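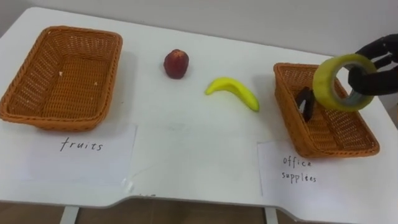
The empty basket on the white table.

Home | Stories | Archive | Contributors | Submit

Attribution

The report for the Gadberg account was due at nine, and at twenty to nine the numbers still did not add up.

Harpreet Morin had built the model herself. It took every sale recorded by the client, traced it back through the ads and emails the buyer had touched, and assigned each of those a share of the credit. The shares for any one sale had to add up to 100 percent. Across the whole account they did. She had checked the totals twice, once in the reporting tool and once in a spreadsheet, and the totals were fine.

The problem was a source called Eltetti.

It appeared in the channel list between "email" and "organic search." It had a spend of zero. It had no owner, no start date and no creative attached. According to the model it was responsible for 3025 sales of garden furniture.

She opened the tag manager and searched for the name. There were no results. She searched the shared drive, the ad accounts and the old contracts folder. The contracts folder returned a scanned invoice from a printing company called Lumbantobing, which had been flagged because the text recognition had read a smudge as an E. She closed it.

At Plusilia the rule for an unknown source was simple. It was written on page two of the onboarding guide, which Harpreet had also written. An analyst who could not identify a source was to move its sales into "direct" and add a footnote. Direct was where everything went that had no explanation. Clients rarely asked about it. They assumed it meant that people liked them.

She selected the row and moved it to direct. The model recalculated. Direct went up by 3025, and Eltetti went to zero and dropped off the list.

She saved the file, exported the charts and began to write the footnote. When she went back to copy the figure, Eltetti was in the list again, with 3025 sales. Direct had returned to its former value.

This was a known type of fault. A filter could be set at the view level and overwritten at the property level. She checked both. She checked the refresh schedule, which ran every hour and had last run at eight. She checked the change log. It showed her edit, with her user name, and after it a second edit that reversed the first. The user name on the second edit was also hers.

She changed her password. Then she pulled the raw records.

The records were ordinary. Each had a time, an order value, a postal code and a device type. The postal codes were spread over the client's usual regions. The order values ran slightly above the mean. The devices were a normal mix. If there had been fraud she would have expected clusters, with many orders in the same minute or the same table bought over and over, and there were no clusters. The returns rate was 2 percent. The account average was 9.

She sorted by date. The first sale credited to Eltetti had taken place on 13th March, at 6:14 in the evening. It was a bench.

There was a free-text field on the order form, added by the client years before and never removed. It asked, "How did you hear about us?" The model ignored it. Free text could not be weighted, and most people typed a full stop to get past it. Harpreet had argued for its removal in three successive reviews.

She added the column to the table.

The bench buyer had written, "My neighbor has one."

The next had written, "Sat on one at my sister's house." The next had written, "From the lady across the road." She scrolled. A man had bought a table after eating lunch at the same table in someone else's yard. A woman had bought two chairs to match a chair that had been left to her. Several had written only a first name, as though the client would know the person. A few had typed a full stop, but fewer than she would have guessed.

She read for some time. The phone on her desk rang and she let it go to voicemail.

None of it could be measured by the usual method. There was no click. No cost could be assigned and no bid could be raised or lowered. If she reported it as a channel, the client would ask how to buy more of it, and she would have to put something on the slide. If she left it in direct, the client would ask for nothing, and the paid search budget would be renewed in July at the level she had already recommended.

She tried the move once more, to be thorough. She selected the row, assigned it to direct and watched the list. Eltetti was gone for the length of one refresh. Then it was back, in the same position, with spend at zero. The sales figure was 3026.

She opened the new record. It had come in at 8:52. The item was a small bench, the delivery address was in a town she did not know, and in the free-text field the buyer had written, "Harpreet said to ask."

She had never recommended the furniture to anyone. She did own a bench — the client had sent one to the office after the first year, and she had taken it home when there was no room for it. It stood by her back door. People sat on it when they came over. She could not remember having said anything about it.

At 8:57 she deleted the footnote. She left Eltetti where it was in the channel list, between email and organic search. Under "owner," which was a required field for any source that appeared in a client report, she typed her own name, and the tool accepted it.

She attached the file and sent it. Then she took out the onboarding guide, turned to page two and started to rewrite the rule.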